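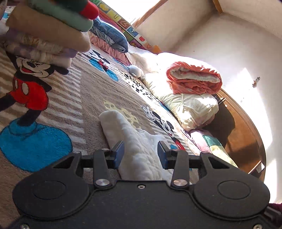
How long should a young wrestler rest between weigh-in and the first bout? Long enough to drink, eat something plain and sit down for a bit, and in our club we plan the whole morning backwards from that.

I'll start there, because it's what parents ask me most, usually in a car park at some dreadful hour. Good evening, everyone, and thank you to Hema Alva for asking me back after I overran so badly in February. I have promised her I'll keep an eye on the clock this time.

(Pause. Check they can hear at the back.)

So, tonight is about competition days, and mostly about the dull parts of them. When I took my first squad to the Nultberg Open we had 16 wrestlers, two coaches and one bag of bananas. Meenakshi Raju was our lightest girl that year. She weighed in beautifully, then spent the whole morning running up and down the hall with her friends, bless her, and by the time she was called to the mat she had nothing left in her legs. She lost on points to somebody she had beaten at Brenano a few weeks earlier. That one was my fault, and I told her so on the coach home.

What we do now is very simple. After weigh-in they drink, they have porridge or rice, and they put a warm top on. Then it's feet up until the warm-up call. I like about 15 minutes of proper warm-up – hand fighting, level changes, a few easy shots – and then a short sit before they walk out. 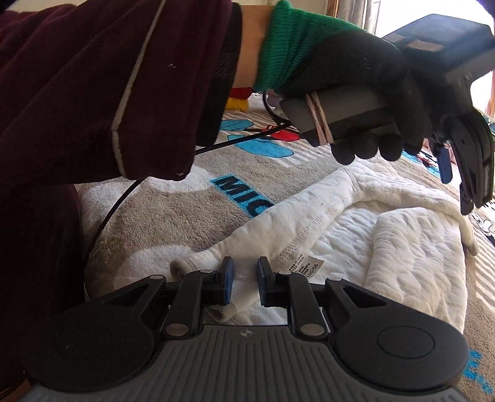

Maroon sleeve, black glove.

Now, a word on the corner. Karthikeyan Venkataraman and I used to shout over each other terribly. We had a boy called Mohandas Shenoy in a semi-final, a lovely defensive wrestler, and one of us was calling for a sprawl while the other was calling for the re-attack. He looked at us both and got put straight on his back! Since then only one of us talks during the bout, and in the break between periods we give them a single thing to do. If you coach in a pair, please sort this out before you leave home.

(Ask for hands up: who has a corner plan?)

Last bit, on losing. I let them be cross for a while. I don't go through the bout until they've eaten, and with the little ones I often leave it until the next training night, when they can try the position again on the mat with a partner they like.

Neelam Dixit is up after me on refereeing signals, so please save your questions about passivity for her. I'm happy to take anything else now.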